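**Can any of them put the rubbish out yet?**

*General chat > Gadgets and machines*

**okonwood_bench** wrote (October 2018):

We've had the annual argument at work and I said I'd bring it here. I run a small joinery shop, five of us, and every Friday somebody loses an hour and a bit to sweeping up, emptying bins, sorting offcuts and putting clamps back on the rack. The boss's son says that in two years a machine will do all of it. I say it won't.

We already have a CNC that cuts better than I do, so I'm not against machines. But the CNC does one thing on a flat bed with the sheet clamped down. Clearing up is a different kind of job every time. Has anyone here got anything at home or at work that does a proper chore, start to finish, without you following it about?

**mnguni77** wrote:

Robot vacuum, bought in August. It does the kitchen and hall every day. I have to pick up the cat's bowl first and it gets stuck on the rug fringe, but I hoover by hand perhaps once a fortnight now instead of every other day. I'd call that a chore done.

**Lilletti** wrote:

I'd call that half a chore. You've tidied the floor so that the machine can clean it. My dishwasher is the same. Washing was never the annoying bit, it's the loading, unloading and putting away.

**mnguni77** wrote:

You'd notice if the dishwasher went, though.

**Aled Rosser** wrote:

I did 11 years in packaging lines before I retired, so I'll put in a word for the machines. People look at arms in a car plant and think the arm is the clever part. Arms have been good for ages. What's been poor is the hand on the end and knowing what to do with it. On our line the grippers had one job, one size of box, and if we changed the box we changed the gripper and lost a morning.

Putting rubbish in a bin sounds like nothing, but consider what's in it. A squashed carton is a different shape every time. Hold it too lightly and you drop it, and if you pinch it in the wrong place it folds up on you. Then it has to go over the opening and not the rim. 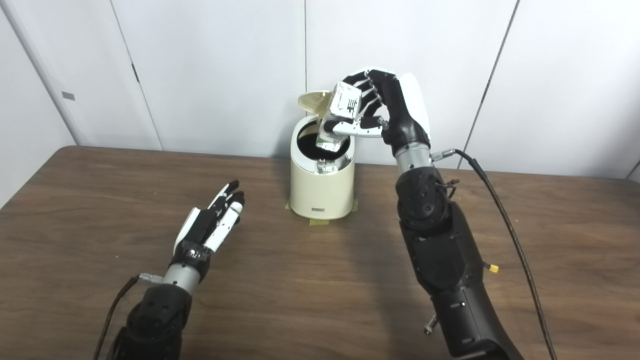

*A crumpled carton held over the open bin. Note the tape round the base.*

Five years ago you'd mostly have seen two flat jaws on the end of that arm. With proper fingers and a thumb it can get hold of something awkward. I'd say that's the bit that has moved on.

**okonwood_bench** wrote:

The tape is what I'd point at. Bin stuck to the table, lid already up. Our bins are on castors and there's usually a length of skirting across the top of them.

**Aled Rosser** wrote:

Fair enough, but you clamp your work down before you cut it. I wouldn't hold that against your saw.

**Jestgate** wrote:

I'm with okonwood. It's one carton. I'd want to see it do a whole worktop after tea, with the teabags and the lid of a tin and the thing you're not meant to throw away. My eight-year-old can do that, under protest.

Also, what does it cost? The vacuum I looked at was 400 quid and I thought that was steep.

**Lilletti** wrote:

A hand like that will be a lot more than 400. And it's got cables coming off both wrists, so it isn't following anyone into the utility room.

I do think Aled is right about the hand. I just don't think the hand was the only thing missing. Someone still has to decide that the carton is rubbish.

**mnguni77** wrote:

Do you really want it deciding, though? I'd be happy to put a sticker on things.

**Jestgate** wrote:

By the time I've put a sticker on it I could have binned it.

**okonwood_bench** wrote:

Right, I've reported back. The boss's son has changed his bet to "ten years, and only the bins". I've taken that for a tenner. Aled, did your lot ever get a machine to handle mixed sizes, or was it always one box at a time?

**Aled Rosser** wrote:

Two sizes by the end, with a camera over the belt. It was all right as long as the boxes came through square. Anything crushed went down a chute, and a lad at the bottom dealt with it by hand.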